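Drivirdale Residents' Housekeeping Guide
Section 5: Care and Storage of Clothing and Household Linens
Revised 15 Jan 2023

This section is issued to all households in the Drivirdale and Demuscombe buildings. It replaces the laundry sheet formerly posted in the Salazar Street entrance. Residents who keep a printed copy of the guide should remove the old sheet.

Sorting

Sort clothing by fabric weight first and by color second. Heavy cotton, denim and towels dry slowly and wear against lighter garments in the drum. Thin sleepwear, linings and anything with a tie or drawstring should be washed together in a mesh bag, with the cords knotted loosely.

Empty all pockets before loading. Close zippers and hooks, and turn printed garments inside out. Items marked for hand washing should not be placed in the shared machines, even on the gentle setting.

Washing

Most everyday clothing can be washed in cold water. Bed linens and kitchen towels may be washed warm. Use the amount of detergent given on the package for a soft-water area – residents commonly use more than this, and the excess stays in the fabric and makes it stiff.

Fabric softener should not be used on towels or on athletic clothing. It coats the fibers and reduces their ability to take up water.

The drum should be filled loosely to three-quarters. A full hand should fit between the top of the load and the top of the drum.

Folding

Clothing should be folded as soon as it is fully dry. A garment left overnight in a heap will set its creases, and thin synthetics are the most troublesome in this respect. Work on a clean, flat surface at waist height. Smooth the fabric outward from the center, bring the sides in, and fold from the bottom up. Ties and straps may be tucked in last or left outside the fold, as the resident prefers. 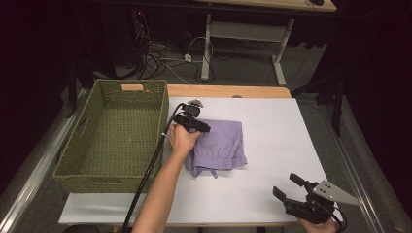 A folded lavender garment beside a woven basket.

Elastic waistbands should be laid flat without stretching. Fold pants lengthwise, leg over leg, then in thirds. Sweaters should be folded and never hung, as the shoulders will lose their shape.

Ironing is seldom required for items folded promptly. Where it is needed, use a low setting for thin fabrics and place a cotton cloth between the iron and the garment. Leave the garment to cool on the board for 15 minutes before putting it away.

Storage

Closets on outside walls are prone to damp from November onward. Leave a gap behind stored items and open the closet door for part of each day. Woven baskets are suitable for clothing in regular use – they allow air to circulate and can be lifted down easily from a shelf. Line the basket with plain cotton if it will hold knits or fine fabrics that might snag.

Plastic boxes with tight lids are better kept for out-of-season items. Everything placed in them must be clean and completely dry.

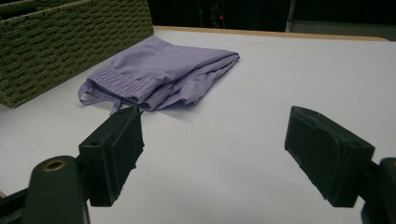

May cedar blocks be placed directly on clothing?
Cedar oil can mark light fabrics, so the blocks should be put in a small cotton pouch or set in a corner of the drawer. Sand them lightly when the scent fades.

Mothballs are not permitted in any unit. Dried lavender may be used in its place, although its effect on moths is slight and it should be replaced each season.

Cleaning Baskets and Shelves

Brush woven baskets with a soft, dry brush, working along the weave. For marks, use a cloth wrung out in mild soap and water, then let the basket dry in the open air away from radiators. Baskets of natural fiber should not be soaked. Shelves should be wiped with a damp cloth and dried before anything is returned to them.
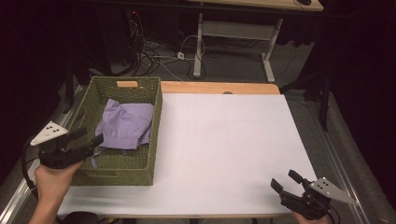 Ngọc Dương writes that rolling works better than folding for pajamas and summer clothes, at least in the shallow drawers of the Demuscombe units, and that she has had far fewer creases after switching. The office has no objection to this method for light garments. Rolling is not advised for pressed shirts or for anything with a lining.

Lost Items

Clothing left in the shared laundry room is held on the Ninell rack for five days. Residents may ask about missing items at extension 579 during office hours. Please give the color, the size and any name label.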